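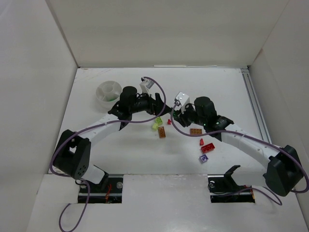
Small building bricks on the white table, Plornach toy library

Call for participants: sorting and packing of building bricks
April, by Sârbu

The toy library Plornach is looking for people who would like to sort, check and pack small toy building bricks with us this spring. The work is part of our project Clorum, in which mixed bricks from closed play groups are made into complete sets again, so that families can borrow them.

At this moment we have 57 boxes waiting. In most of them the bricks are mixed with other small things, such as doll shoes, marbles, pieces of puzzles, dice and keys. Some boxes were packed with care and have a list inside. Others were filled in one evening before the moving, and for these we need patience.

What you will do

You take one box from the shelf and write its number on your sheet. You put a small quantity of bricks on the table, spread them so that they do not lie on each other, and look at each piece. Bricks with a crack, with bite marks or with old glue go in the gray tray. Good bricks are sorted first by size and later by color. Please do not start with the color, even if it feels more natural. We did it in this way last year and had to do the half of the work again.

When a size is finished, you fill the bags. A normal bag contains 180 bricks. For the big pieces, which are intended for the youngest children, we use a different bag and the number is written on the label. We hope to have 200 bags ready before the summer lending begins.

Washing is done by another group in the Daner building and you do not need to think about it. You only write "to wash" on the paper and put it on top of the box.

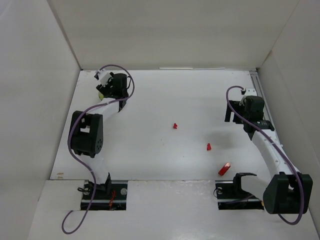
Three red pieces on the white table, between two robot arms

From Sârbu, coordinator of the sorting room, Plornach

Many people ask me what we do with the things that are not bricks. Anything round, soft or of unclear origin goes in the basket for found objects, and at the end of the session we look through the basket together. Please do not throw away anything by yourself, also if it looks like garbage. A little plastic wheel can be the only missing part of a truck which is standing on our repair shelf since the winter.

The tables must be clear at the end. This means no bricks left on the surface, none along the edges, and none on the floor under your chair. The pieces are small and they like to stay in the corners.

Who can take part

You should be 16 years or older. You should see the difference between similar colors, or tell us that it is difficult for you, and then we will give you the sorting by size or the writing of the labels. Experience is not necessary. It helps if you can sit for a long time with a quiet task. You can also stand, as one of our tables is higher.

You do not need to speak English perfectly. The instructions have drawings, and in our group there are several languages.

Time and place

One session takes 2 hours. There is a morning session, starting at 9:30, and an afternoon session, starting at 3:00. We ask you to come to at least four sessions, because the first one is used mostly for learning. You may choose the same time always or change it, but tell us in advance so that there is a free chair.

The sorting room is on the ground floor of the Daner building, second door after the bicycle stand. The entrance has no steps. Coffee and tea are in the hallway. Food and drinks stay outside of the sorting room.

What we offer

The participation is not paid. We give you a bus ticket for each session, and a free lending card for the toy library, valid for one year. If you need a written confirmation for a school or for an employment office, we are glad to prepare it.

How to apply

Please write a short message to the Plornach desk with your first name, the sessions that are possible for you, and whether you prefer to sort, to pack or to write labels. You can also come to the desk and fill in the paper form. We answer to everybody, usually in the same week. School classes and groups from companies are welcome too, but please contact us before you make a plan, for the room is not large.

Plornach toy library, Daner building | Contact | © Plornach | Back to top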